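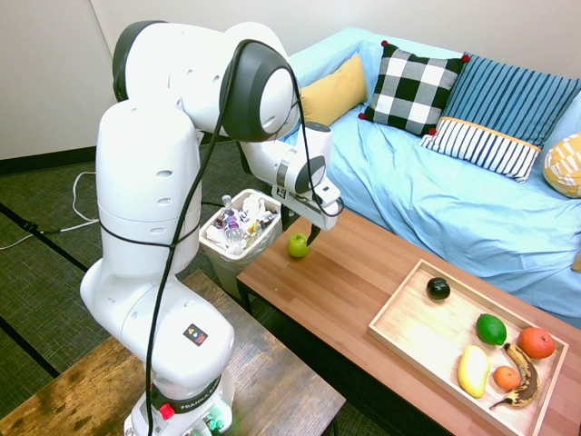
3.2 Cell setup and upkeep

Home Issues Authors Submit Search

Figure 2. The Hametora cell, with the Franka arm at the coffee table and the serving tray of fruit to the right.

The Hametora cell is the second of our two living-room cells. It was built to match the Clusby cell in its control software and in nothing else. The furniture, floor covering and lighting were left as they would be in a lived-in room, and the arm was fitted in afterward. This section covers how the cell was mounted, how the cable was routed, what we check before a run, and the two faults that cost us time. Task results are in Section 4.

3.2.1 Mounting and reach

The base is fixed to a steel plate, and the plate is clamped. We did not bolt through to the floor because the room is rented and has to be handed back in its original state. After clamping, we loaded the arm at full stretch in four directions and measured the shift of the plate with a dial gauge. The plate was accepted when it came back to the same reading after each load.

The low coffee table in Figure 2 sets the working height. It is well below the bench height at Clusby, and the arm has to reach forward and down to get a finger near the surface. In this posture the wrist runs closer to its joint limits than we would like. Limsakul moved the base twice before we found a position from which the near end of the table and most of the tray could be reached without the elbow swinging toward the sofa. The corners of the tray furthest from the base are still left out of the task set.

Table position is marked with tape under two of the legs. The tray is not marked. It is set down by hand before each run at whatever angle the operator likes, and the same goes for any fruit placed outside it, such as the green apple under the gripper in the figure.

3.2.2 Cable routing

The black cable is carried along the outside of the arm, over the upper joint and down to the base. We leave the loops loose. In the first month we tied it tightly at three points, and the tie nearest the wrist pulled the connector at the gripper end whenever the last joint turned past 90 degrees. The gripper then dropped off the network and the controller stopped the arm. The fault was hard to find, as the connector seated itself again once the arm was moved by hand.

The present rule is simple. With the arm in its lowest working pose, the operator turns the wrist through its full allowed range and watches the cable. If any part of it goes straight, slack is fed up from the base end. If a loop hangs low enough to touch the table, slack is taken back.

3.2.3 Checks before a run

The following are done in order at the start of each session:

1. Look at the base lights and confirm that the controller reports the same state.
2. Check the clamps with the torque wrench.
3. Turn the wrist through its range and watch the cable, as above.
4. Wipe the fingers with a dry cloth. Soft fruit leaves a film, and grip force readings drift when it builds up.
5. Open and close the gripper on the gauge block and note the width.
6. Move to the three taped points on the table and note the height error at each.

Step 6 was added in February. A drop in success on small fruit had been put down to the vision model, and Verbruggen spent two weeks on it before finding that one clamp had worked loose and the base had tilted. The log now covers 223 sessions, 122 of them since step 6 was added, and the fault has not come back.

3.2.4 Finger wear

The finger pads are a cut rubber sheet supplied by Lowther. They wear at the tips first, where the finger brushes the wooden surface on the way down to a round object. A worn pad shows up as a wider closing width on the gauge block, and we change both pads together when this happens. Changing one alone gave an off-center grip that rolled limes and tangerines out of the fingers.

Pad changes take a few minutes, but the hand calibration has to be redone afterward. We did not do this at first, and the runs from that period are excluded from all tables in this paper. The Farkthorpe group reports a similar loss after pad changes on a different gripper, and we have taken over their habit of writing the pad batch number into the run log.

Contact the editors | Copyright the authors | Back to top

Shares 2 Comments 0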